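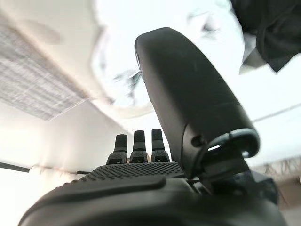 Subject: Re: [droltitstead-build] Thumb calibration and the wrist camera mount
From: Eglė Mockus
To: droltitstead-build

Daiane Lins wrote:

> I have the hand on the bench supply again and the thumb still will
> not return to the same place. Commanding it open, then closed, then
> open leaves it short by a visible amount. The three fingers are fine.
> I have flashed the newer Posar firmware and it made no difference.
> Is this the servo or the linkage? I would like to know before I order
> a second servo from Padix, as postage is more than the part.
>
> Also, is the camera mount final? I want to print mine this week and
> would prefer to do it once.

Linkage, I think. I had the same fault in December and spent two evenings on the firmware before looking at the mechanics.

Test it as follows. Power off, hold the lower housing in a soft-jawed vice and move the thumb by hand near its base. If you feel free travel before the servo horn begins to turn, the servo is not to blame. On mine the horn screw was tight but the pushrod hole had worn oval. I drilled it out and fitted a brass bush, 2 mm bore. The error went away at low speed and is small enough at full speed that I have stopped chasing it.

If there is no free travel, log the feedback line while you run the open/close cycle. My raw reading at full open is 1,896 and it now comes back to within a few counts. Yours will be a different number, but it should be a steady one. If it wanders with the thumb mechanically against the stop, then order the servo.

One caution on the firmware. The Posar release resets the thumb limits to defaults without saying so. My closed limit had gone back to 90 degrees when it should be 71, and the thumb was driving into the fingers and stalling. Check this before you run any grip routine, or you will cook a motor that was healthy. The limits are in the same file as before, lower down.

The camera mount is nearly final. The current version looks up past the palm, so the three fingers and most of the thumb are in view with the hand open. What I do not like is the exposure. With the hand pointing at the ceiling the auto setting goes for the lights, the background washes out and the underside of the housing is very dark. Fixing the exposure by hand is better, but the value that suits the bench is wrong at the shelves. I would rather solve that in software than move the camera again — the hole spacing can be treated as fixed, and you can print it.

Print it with the flat face down and no supports. Four walls. The earlier file on the Rugemalira share has the cable slot on the wrong side, so take the one with "b" at the end of the name.

Cable routing is still open. I have mine tied back to the forearm with a loop of slack at the wrist, which works until the wrist rolls past halfway, at which point it pulls on the connector. If anyone on the list has a better arrangement that does not need a slip ring, please send a sketch.

I have not touched the dotted palm pad. Someone asked last month whether it could be replaced with a softer one. It can, but it is glued on mine and I am not going to lift it until the thumb has done a full week without drifting.

Eglė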